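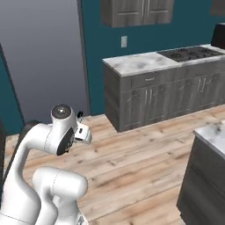 Ticket: Memorial page shows wrong service time and drops survivors from obituary
Product: Salameh obituary publishing, hosted site
Client: Findska Funeral Home
Opened: August 6, 2025
Priority: High
Assigned to: Rodica Filip
Status: Resolved, monitoring

Reported problem
Client published an obituary through the Kimer import form. The public page ends partway through the list of survivors. The last grandchildren, the nieces and nephews, and the paragraph on memorial donations are missing. The visitation time also displays one hour early. The family has already shared the link.

Log

09:12 Confirmed on the public page. Text stops after "grandchildren, Jaltach". The full text is present in the editor. Saved text is 3,000 characters exactly. Client's original document is longer.

09:20 Asked client to send the original file and to leave the entry unedited for now.

09:41 File received. The missing text is the final 159 characters of the survivors paragraph plus the whole donations paragraph.

09:48 Correction to 09:12. The editor was showing a browser draft. The stored record is cut at the same point as the public page.

10:05 Cause found. The import form applies the character limit for the short newspaper notice to the online obituary as well. The online field should have no limit. The setting was last changed in February.

10:17 Limit removed for this client. Obituary imported again from the original file. All survivors now listed – client asked to check the spelling of names against the family's copy.

10:30 Service time. Visitation was entered as 4 p.m. and displayed as 3 p.m. The account was set to the wrong time zone. Corrected, page cache cleared, now displays 4 p.m. Funeral and burial times checked and correct after the same change.

10:52 Searched for other obituaries cut at the limit. Checked 2,450 records, found 7 affected, all from this client. List sent.

11:35 Client confirms names and times. Guest book entries and candle messages were not affected.

Open items
Client to import the affected obituaries again from original files. We can't restore the text from our side – the import does not keep the source document.
Warning message needed when pasted text exceeds a field limit. Passed to development.
Printed notice limit stays as is.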